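FOR IMMEDIATE RELEASE
Last updated: November 19, 2023

Omby Bag Drive Reopens, Backpacks Wanted, Any Color

OMBY - The Feyisa School Bag Drive is taking backpacks again. Doors open now, closing end of March. Used is fine. Broken zipper, bring it anyway, we will look at it.

Last round the drive handed out 1103 bags to students in Omby and the Vandska side of the river. Target this time is 3860. Big jump, we know. The waiting list is long and Drernex Freight has agreed to carry the full bags out to the schools at no charge, so the trucks are no longer what holds us up. Bags are.

What we can use: school backpacks, full size, with at least one big compartment that closes. Front pockets a plus. Sports brands, store brands, no brand. Straps should hold weight. No wheeled bags please, they don't stack and the schools have asked us to stop sending them.

What happens to a bag once it comes in. It gets laid flat on the table, front up, and every pocket gets opened. Small ones too. Pens, candy, bus cards, one time a set of house keys (returned). Then zippers, all the way around and back. Then the straps and the top loop get a hard pull.
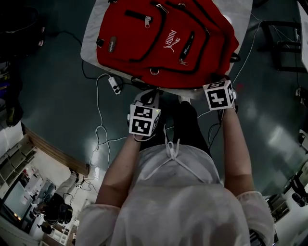
Bags that pass go to packing. Bags that don't go in the repair pile, where a new pull or a few stitches usually does it. Adanech Beyene, drive coordinator, says zippers are most of the work. "A torn lining a kid can live with. A zipper that won't close, the books are in the road by the second week."

Each packed bag gets the same fill: notebooks at the back against the spine, pencil case in the middle, ruler down the side, snack and a name card in the front pocket. Heavy stuff close to the back. Please do not pre-fill bags at home, we end up taking it all out agian. Loose supplies are welcome in a separate sack, and unopened packs of notebooks are what we run short of first.

A repair and packing day is planned for each week of the drive. Space for 20 people at a time. No sewing needed, there is plenty of checking and filling to do. Sign up at the front desk of the Feyisa hall or call the office. Groups welcome but tell us ahead, 2 tables only get you so far.

Donors who want a receipt should put there name and address on a slip and pin it to the bag. Not inside, it gets lost.

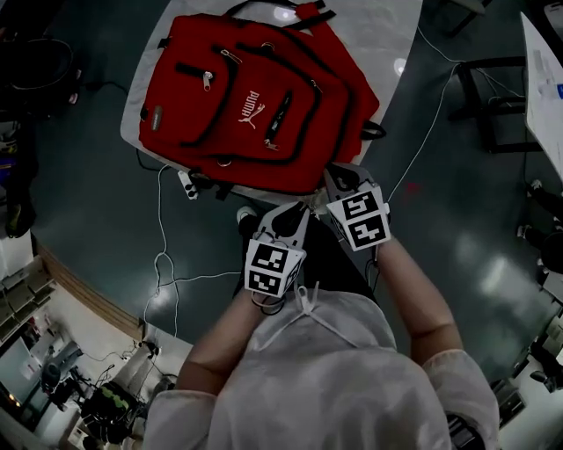
Bontu Tilahun asked on the drive's page whether bags with an old name written in marker are still okay. Her kids write on everything, she said, and she had held two back last time thinking they'd be refused. They are okay. We cover the name with a patch.

Press contact: Feyisa School Bag Drive, Omby, front desk. Interviews by arrangment.

COMMENTS

marlo_k: Do you take lunch bags too or only backpacks?

Feyisa Desk: Backpacks only this round. Sorry.

T. in Vandska: My son got one last year and the zipper is still going. Dropping off three this week.

pinegrove22: what time does the desk close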